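4.3 水槽与台面的日常清洁

本节适用于 Dillska 系列不锈钢水槽及与之相邻的白色台面。水槽的安装、下水管连接和密封胶施工见第 3 章。首次使用前应先完成 4.2 节的通水检查。

4.3.1 准备

所需用品:
中性洗洁精
软海绵一块
超细纤维布 2 块(一块湿擦,一块干擦)
软毛牙刷
小苏打
白醋(仅用于水垢,见 4.3.4)

1. 将碗、盘及其他餐具移离水槽边缘,放到台面靠里的位置,或收入柜中。
2. 取出水槽内的沥水篮和滤网,单独清洗。
3. 用流动温水冲淋槽体,先冲四壁,再冲槽底。
4. 检查槽底有无砂粒、骨渣或金属碎屑。如有,先冲净或用湿布粘起,再进行擦洗。

注意:槽底残留硬质颗粒时直接擦洗,会在不锈钢表面留下划痕。此类划痕不在保修范围内。

4.3.2 清洗槽体

1. 在湿海绵上滴少量洗洁精,揉出泡沫。
2. 沿不锈钢拉丝纹路方向擦洗,不要画圈。拉丝方向通常与水槽长边平行,可在侧光下确认。
3. 四角及槽壁与槽底的过渡处用软毛牙刷刷洗。
4. 刷洗溢水孔内缘,然后向溢水孔注入温水冲净。
5. 用清水冲洗整个槽体,直至无泡沫残留。
6. 用干布沿纹路擦干。

擦干一步不可省略。水滴自然蒸发后留下的矿物质会形成白色斑点,硬水地区尤其明显。

警告:不得使用钢丝球、含氯漂白剂、洁厕剂或强酸性除锈剂。含氯产品滴落在槽体上时,应立即用大量清水冲洗。不得将含氯产品与白醋或其他酸性清洁剂混用,混合后会释放有毒气体。

4.3.3 清洁台面及槽边

台面与水槽的交接处最容易积水和积垢,应与槽体一并处理。左侧台面为备餐区,靠近水槽左角的一段溅水较多,清洁时从该角开始,沿槽边向外擦。
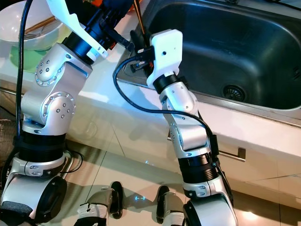
图 4-6 白色台面与不锈钢水槽,水槽位于台面右侧

1. 将湿布拧至不滴水,先擦去台面上的食物残渣,方向为由里向外,残渣收在布内,不要扫入下水口。
2. 用蘸有洗洁精的湿布擦拭台面,油渍处可覆湿布静置 2 分钟后再擦。
3. 用牙刷轻刷槽边接缝,力度以不掀起密封胶为准。
4. 换用清水布擦两遍,去除洗洁精残留。
5. 用干布擦干接缝和台面。

说明:白色台面上的茶渍、咖啡渍和酱油渍应在当天处理。陈旧色渍可用小苏打加水调成糊状,敷在污渍上,8 分钟后用湿布擦除。高光台面请先在不显眼处试用,确认不影响光泽后再扩大范围。

注意:不要将刚离火的锅具直接放在台面上,应使用隔热垫。不要在台面上直接切菜。

4.3.4 去除水垢

槽体出现白色斑点或雾状痕迹,且用洗洁精无法去除时,按以下步骤操作。

1. 将白醋与清水按 1:1 混合。
2. 用纸巾蘸取混合液,贴敷于水垢处,避开台面。
3. 静置 8 分钟。不要延长时间,也不要过夜。
4. 取下纸巾,用软海绵沿纹路擦拭。
5. 用清水彻底冲洗,擦干。

注意:天然石材台面不耐酸。混合液溅到台面时应立即擦净并用清水复擦。

4.3.5 下水口与滤网

1. 将滤网浸入加有洗洁精的温水中,用牙刷刷净网孔。
2. 旋出下水口提篮,倒净残渣,清洗后放回。提篮应放平,边缘与槽底贴合。
3. 向下水口倒入一杯小苏打,再缓慢倒入温水冲洗。
4. 放满半槽水后打开下水口,观察排水。水流应连续下降,无返水、无明显滞留。

排水缓慢时先清理提篮下方的毛发和油脂,仍无改善再拆洗存水弯,步骤见 5.2 节。拆卸前在存水弯下方放置容器接水。

4.3.6 密封胶检查

密封胶的检查与每月一次的彻底清洁同时进行。

1. 擦干槽边接缝,在充足光线下沿一周查看。
2. 用指腹轻压密封胶,确认无松动、无翘边。
3. 打开下方柜门,查看柜体顶部及水槽背面有无水迹。
4. 发现发黑时,先用牙刷和洗洁精清洁。黑斑深入胶体内部、无法刷除的,应铲除后重新打胶。

重新打胶后,96 小时内不要使接缝接触水。其间如需用水,请使用其他水槽。

4.3.7 清洁周期

每次使用后:冲淋槽体,擦干槽底和槽边
每天:清洗槽体,擦拭台面,倒净提篮
每周:清洗滤网,刷洗溢水孔和接缝
每月:去除水垢,检查密封胶和柜内水迹

长期不使用(如外出休假)时,擦干槽体,取出提篮晾干,盖上下水口。恢复使用时先放水冲洗存水弯。

4.3.8 常见情况

槽底出现锈点
多为外来铁质附着,例如铁锅、罐头盒或钢丝球碎屑。用小苏打糊沿纹路擦除,冲净擦干。若擦除后同一位置再次出现,请联系售后。

槽体表面发花
洗洁精未冲净或使用了油性抛光剂。用温水和干净的湿布重新擦拭,再用干布收干。

新水槽出现细划痕
属正常使用痕迹,使用一段时间后会与拉丝纹路趋于一致。局部修复可用 2000 目砂纸蘸水沿纹路轻磨,仅限拉丝表面,镜面及涂层水槽禁用。

台面接缝处有异味
检查密封胶内侧是否积水。有积水时须铲除旧胶,待接缝完全干透后重新施工。

读者留言

Yu-ting Lo:小苏打糊擦茶渍有效,但我家台面是哑光的,擦完有一层白印,又用清水擦了三遍才干净。建议正文里写一下。

Tsz-kin Liu:4.3.6 的 96 小时从打完胶算起,还是从表干算起?胶筒上写的时间比这个短。

Su-chen Tu:回楼上,我问过售后,说从打完胶算起,胶筒和手册时间不一致时取长的那个。

Aniela Wysocka:镜面水槽有划痕怎么处理?这一节只写了禁用砂纸,没有写替代办法。

Yu-ting Leung:提篮密封圈老化后可以单独买,型号印在提篮底部,不用整套换。

相关内容

4.2 首次使用前的通水检查
4.4 Liang 抽拉龙头的清洁与滤芯更换
5.2 存水弯的拆洗与复位
5.3 更换下水口提篮密封圈
Tumach 台面接缝修补说明(4 月更新)
Fledora 沥水架安装与承重说明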